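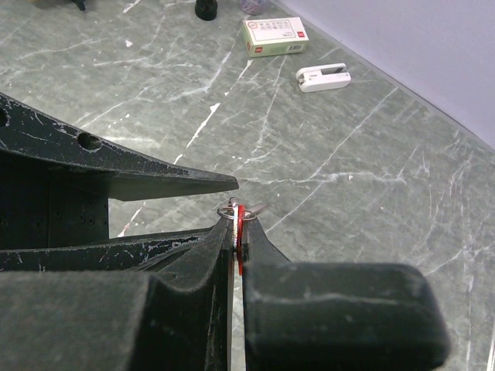
# Chapter 4: Small Things and Where They Live

I lost my keys in Tenville on a wet November morning, and I spent so long looking for them that I missed my train, my coffee and most of a meeting with Natalie Stockdale, who had every right to be cross with me. They were in my coat. They had been in my coat the whole time!

I tell you this so you know who's teaching you. I'm not a naturally tidy person. I came to household organizing by way of a lot of lost stuff, and keys were the worst of it, so keys are where we'll begin.

Think about a keychain for a minute. It's a couple of split rings and maybe a flat tag - a bright red one, if you have any sense, because red shows up nicely on a dark gray marble top and a plain silver ring can hide in all those white veins. It weighs next to nothing. It goes in and out of the house with you every day, and it gets put down wherever your hand happens to be when the phone rings.

In Chapter 3 we sorted the big things, the coats and boots and bags. Those mostly stay put. Small things travel, and in this chapter I'll ask you to follow them around. When my evening class at Borkivgate kept a lost-items diary for 13 days, we ended up with 81 entries (I wrote nine of them myself, thank you very much). Keys came first, then glasses, then those tiny screwdrivers.

**Before you read on**

- Put your keys down where you normally would, without thinking about it.
- Write down the spot, and what else is lying there.
- Do the same tomorrow, and keep both notes for Section 4.2.

**Words to know:** *drop spot*, *home spot*, *split ring*, *tag*

## 4.1 The drop spot

A drop spot is the place where things land when you walk in. You already have one, even if you never picked it. Mine is the end of the kitchen counter.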